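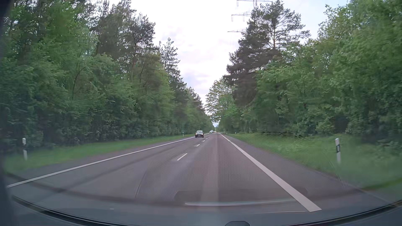

The long way to Irkard

Mahmoud Shehata has driven the forest road to Irkard for six years, mostly with bread in the back. He bakes at Tawfik, a small shop with two ovens, and delivers to cafes at the far end. The trip is 53 miles each way.

"People ask if I get bored," he says. "I don't. You have to pay attention on a straight road."

The road has one lane in each direction and few places to stop. Shehata leaves at 5 in the morning, when the trucks from the Rerketti sawmill are still in the yard. On the way home he meets more traffic. He keeps his headlights on all day and watches the oncoming lane for anyone pulling out to pass.

He rarely passes anyone himself. A slow camper might cost him five minutes over the whole drive, and the bread is already delivered by then.

November is the hardest month. Leaves blow onto the pavement, deer come out at dusk, and in fog he steers by the white edge line and the posts in the grass. He cleans the inside of the windshield every evening with a dry cloth.

There is one gas station, at the Bromalier turnoff. The coffee is weak, but Shehata stops there anyway, walks once around the car to look at the tires, and calls the shop to say which cafe wants more rye.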